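Guitar people, grab a coffee. I've been putting off writing up my string-change and cleanup tips for ages, and then Sevim Taşdemir (she plays the twelve-string in Trillanon, and goes through strings like other people go through toast) asked me three questions in one evening, so I guess it's time!

## Before you touch a string

Clear off a proper table. I used to do all this on my lap on the couch and I lost more bridge pins to the cushions than I care to admit. A table at hip height is best, with something grippy on it and something pale on top of that so you can spot the small parts. Roll up a bath towel for under the neck, right behind the nut. If you have a proper neck rest, great, but the towel has done me fine for years.
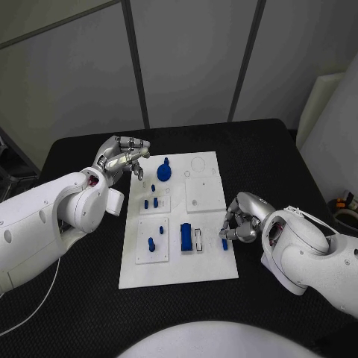
*A white board on a dark textured tabletop.*

Get these together first:

- new strings, still in the packet
- a string winder (the cheap plastic kind is fine)
- wire cutters, and not your good kitchen scissors
- two soft cloths, one for dry work and one for damp
- an old toothbrush
- a small dish with a lip for pins and screws
- a tuner

## Taking the old ones off

Loosen before you cut. Please! A string under full tension can whip, and I have the little scar on my thumb to show for it. Wind each one down until it flops, then snip it in the middle and pull the two halves out separately.

I take all six off at once when I want to clean the fretboard. Some folks swear you should only do one at a time, and if your guitar has a floating bridge, they're right, do it that way. On a plain acoustic I've never had a problem.

Stuck bridge pin? Reach inside the soundhole and push it up from underneath with a coin. Pliers chew the heads.

## Cleaning the fretboard

My favorite part — all that gray gunk coming off is so satisfying. Dry toothbrush first, working along the edge of each fret. Then a barely damp cloth, then the dry one right behind it. If the wood is dark and unfinished and looks thirsty, put a few drops of lemon oil on the cloth, wipe it on, wait five minutes, and wipe it all back off. Once or twice a year is plenty. Maple boards with a shiny finish don't want oil at all, so skip it.

Steel wool works on cloudy frets but it sheds everywhere and sticks to your pickups. Rasmus Kuusk, who fixes instruments in the back of Pärn, tapes over the pickups with painter's tape first and I've copied him ever since.
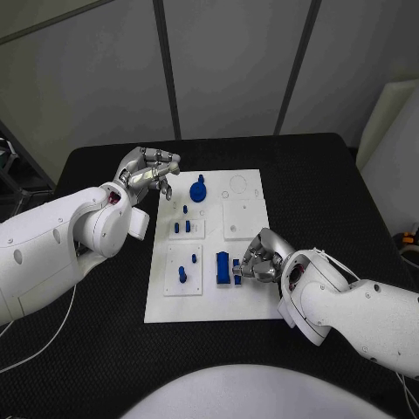 *Plenty of elbow room over a white work sheet.*

## Putting the new ones on

1. Drop the ball end in, push the pin in with the groove facing the string, and tug up gently until you feel it seat.
2. Thread the string through the post and pull it tight, then let back a couple of inches of slack.
3. Wind so the string goes *down* the post, each wrap under the last. Two or three wraps on the thick strings, four or so on the thin ones.
4. Tune up to pitch, stretch the string gently with your fingers, tune again. Do that three times and you'll hardly have to retune on stage.
5. Trim the ends close. They are sharp!

If a string pings while you tune, it's catching in the nut. Rub a soft pencil in the slot. Graphite is slippery and the pencil costs pennies.

## Odds and ends

Wipe the strings down after you play, even if it was only one song. It nearly doubles how long mine sound bright.

Write the date on a bit of masking tape and stick it inside the case. I ran one set through a whole summer of Tonatari rehearsals without noticing, and wow, they sounded like rubber bands.

Coil old strings up small and tape the coil before it goes in the trash. Loose ones poke through the bag and find your ankle.

Keep a spare high E in your gig bag, or better, two. It's always the high E.

Next month I'll do cables, including how to wrap them so they don't fight you — send me your worst tangle!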